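Parish ledgers go online, with gaps

The Cabral town archive has put 228 pages of old parish ledgers on its website, free to read, no sign-up. Scans went live at 7 this morning. The site was slow by noon.

The ledgers cover baptisms, burials and grain debts in the old Parudmont district -- the debts are the part historians have been asking for. Until now you had to book a desk and wear gloves. Two of the volumes were thought lost until they were found misfiled under land taxes in April.

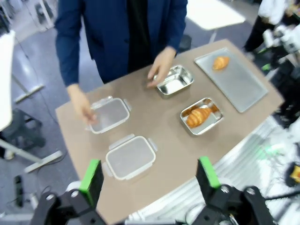

Not everything is readable. On 20 of the pages the ink has faded so badly that the archive left the transcription blank. Names in the margins are in a second hand, maybe later, maybe not. The archive's note says only "undated," and that is already causing arguments.

The big one: do the debt lists show a famine, or just a clerk who finally started writing things down? Earlier books have hardly any entries. Then suddenly 128 in one winter. Local histories have always called it the hungry year. The source for that is a single letter, copied long after, orignal missing. 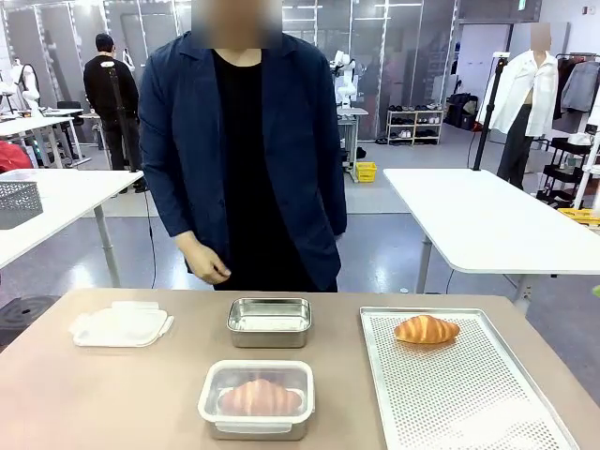 Eulalia Zúñiga is not convinced by the famine reading. More entries can mean more hunger, she said, but they can also mean a new priest with neat habits, and she would want the burial pages checked against the debts before anyone rewrites a textbook.

That check hasnt been done yet. Burial pages are in the second batch, still being scanned. No date given. Corrections to the transcriptions can be sent in through the form at the bottom of each page.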